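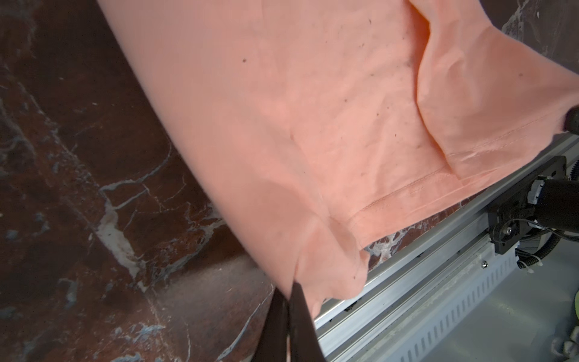 Hendrik Ndlovu

Joined: June
Posts: 30

Subject: Lint and specks on cotton tees, fold first or treat first?

Looking for opinions on order of operations. The load is mostly cotton T-shirts, washed with Flellia powder, low spin, line dried. The peach one is the worst. It comes out of the wash with small dark specks and bits of lint all over the outside, and light colors show every one of them. The stitching along the hem is fine and there is no twist in the side seams, so I don't think the wash program is too rough.

My current sequence is: lay flat, pull the hem square, smooth toward the collar, fold sleeves in, fold in thirds. The lint gets folded in with everything else. I can roll each shirt before folding, but that adds a step per shirt and I am doing 11 of them at a time.

Folding surface is polished dark marble. It does not snag, but cotton slides on it, and a shirt pulled from one side tends to travel instead of flattening.

----------

tekleab_user wrote:

Roll first. A lint roller needs a single flat layer under light tension. Once the shirt is folded you only reach the outer panel. Also check the filter on the washer. If the specks are dark and the shirt is light, they came off something else in the drum.

----------

pressandfold wrote:

Disagree with the above. Shake each shirt out twice before it touches the table, then fold. Rolling a printed shirt lifts the edges of the print over time. I have ruined 2 that way.

----------

tekleab_user wrote:

You roll around the print. Shaking does nothing for lint that is worked into the knit. Different problem.

----------

Hendrik Ndlovu wrote:

Filter was cleaned last month. I will check it again. The load did include a dark green garment, so transfer from that is possible. I had not been separating by color at low temperature.

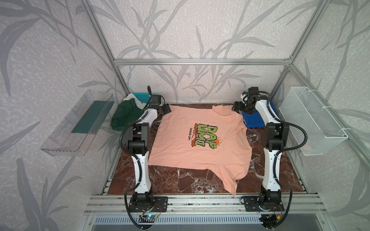

On the print question, the peach shirt has one, green bubble letters over an orange brush stroke with a small sun, so rolling around it is possible but slow. There is also a faint dark mark on the fabric next to the print. It does not come off with tape, so I am treating it as a stain and not as lint. I normally leave the collar to the right and the hem to the left, which puts one sleeve toward me. Is there any reason to rotate it so the collar points away?

----------

govstead_gal wrote:

Rotate it. With the collar away from you both sleeves fold inward at the same reach. With the collar to the side you lean across the body of the shirt to get the far sleeve, and on a slick top that drags the near side out of line.

For the mark, don't iron or tumble it until you know what it is. Dab of liquid detergent, 30 minutes, rinse cool, repeat if needed.

----------

pressandfold wrote:

Collar to the side is fine if you fold hem to collar first. Lengthwise half, then sleeves together. Fewer moves.

----------

govstead_gal wrote:

Hem to collar first puts a crease straight across the graphic. I would not do that to any print.

----------

dasent_276 wrote:

Regarding sliding: put a cotton towel under the shirt. It holds the bottom layer while you smooth the top one. I used a silicone mat before and it grips too much, the back panel bunches.

----------

Hendrik Ndlovu wrote:

Towel is easy to test. Plan for the next load: dark green washed separately, collar away, towel underneath, roller on the back panel and sleeves only. The stained shirt stays out of the stack until it has been treated. Will post the result for the specks.

----------

tekleab_user wrote:

Change one thing per load or you won't know which one fixed it.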